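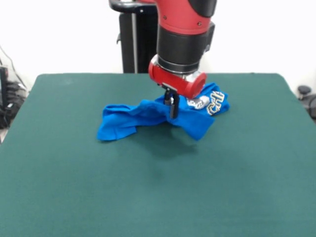 Sorin Pop wrote:
> The ones with a big print on the chest are my problem. I fold them
> in thirds like everything else and the print ends up with a crease
> right through the lettering. Does anyone fold print side up? And do
> you start from the hem or the neck?

Sorin,

Print side up, yes. I've done the kids' shirts that way since August, when we moved into the smaller place and I got the Trova dresser. The drawers are shallow, so the shirts have to lie flat or stand up in a row. I do the folding on a big table covered in green felt. The cloth doesn't slide on felt, so a fold stays where you put it.

The blue video game T-shirt is a good one to talk about. It has GAME in block letters near the neckline, a controller, and then another line of lettering farther down. That leaves very little plain cloth to fold on.

1. Get it out of the heap and shake it once. Don't try to straighten it while it's bunched up. Find the hem first and lift from there.

2. Lay it down with the neck toward you and the print up. It will read upside down. Pull the hem away from you until the middle is smooth, then do the sleeves.
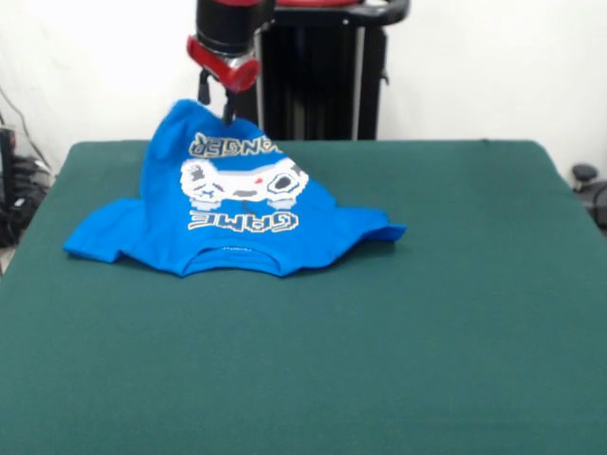 3. Flatten the print with your palm, from the middle out. Don't iron over it. I ruined a Coseo shirt that way and the letters never came right.

4. Bring each side in behind the shirt, not over the front. The sleeves go behind too. I slide a piece of cardboard under first, 13 inches tall, and fold around it.

5. Take the cardboard out and check the right-hand edge. Mine is usually the one that comes out crooked.

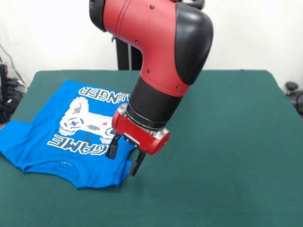

If it is crooked, open only that side and do it again. There's no need to start over. For a drawer where they stand up, fold it once more across the plain part under the neck, if there is one. On a shirt like this there isn't, so I leave it flat and put it on top of the pile.

I keep four to a pile. More than that and the bottom one gets dragged out by a sleeve.

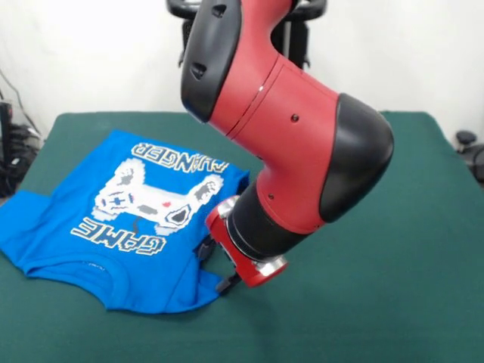 Blue game shirt, right edge.

The Dobre hangers you asked about last time are fine for plain shirts, but they stretch the neck on thin ones.

Michalis Mitsotakis-Vlachou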